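Accueil > Société > Opinions > Droits des femmes

7 février 2023 - par la rédaction d'Irkis

Une rue pour ces dames

Fetivton a découvert en novembre qu'elle comptait 401 rues, dont 9 portent le nom d'une femme. Parmi les neuf, deux saintes, une reine de passage et l'épouse d'un maire, que la plaque désigne encore comme telle. Le conseil municipal s'est ému pendant toute une soirée, puis il a voté un rattrapage.

Je devrais applaudir. J'ai applaudi, d'ailleurs, jusqu'à la lecture du plan. Les nouvelles plaques iront au lotissement Bañuelos, derrière la rocade, où l'on trouvera l'allée de la Physicienne, l'impasse de la Résistante et un rond-point des Suffragettes. Les boulevards gardent leurs généraux. On m'explique que débaptiser une avenue perturbe le courrier. Les généraux, eux, ont manifestement moins à craindre du facteur que de l'ennemi.

Le plus savoureux reste la consultation : 2778 habitants ont répondu, et la proposition arrivée en tête, donner à la grande place le nom de la première institutrice de la ville, a été jugée « à approfondir ». Je connais ce verbe. Il sert à enterrer. 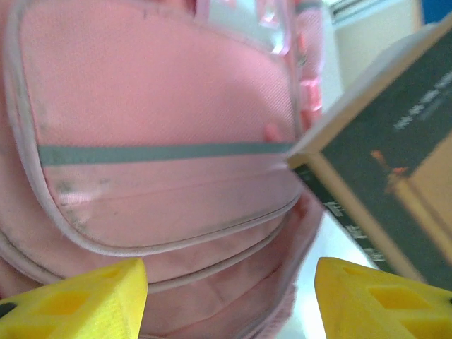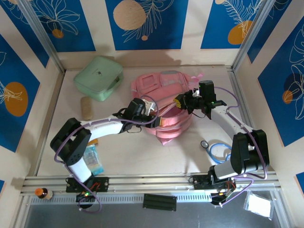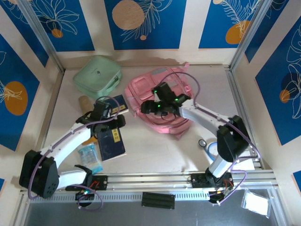 Le sac à dos rose, sur la première et la dernière photo. 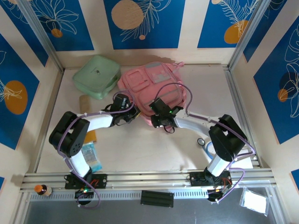

Quant aux écoles, il paraît qu'elles feront le travail de mémoire à la place des plaques. Très bien. Mais une élève qui apprend le matin le nom d'une pionnière et rentre le soir par le boulevard d'un maréchal sait très vite laquelle des deux leçons est gravée dans l'émail - et payée par la commune. Je demande donc la place, la grande, celle du marché. L'impasse, on peut la laisser à un général. Il en reste sûrement un sans adresse.

À lire aussi
- Dollora : 52 ans d'archives féministes cherchent un toit
- Parité au conseil : les suppléantes attendent
- Le square sans nom de Fetivton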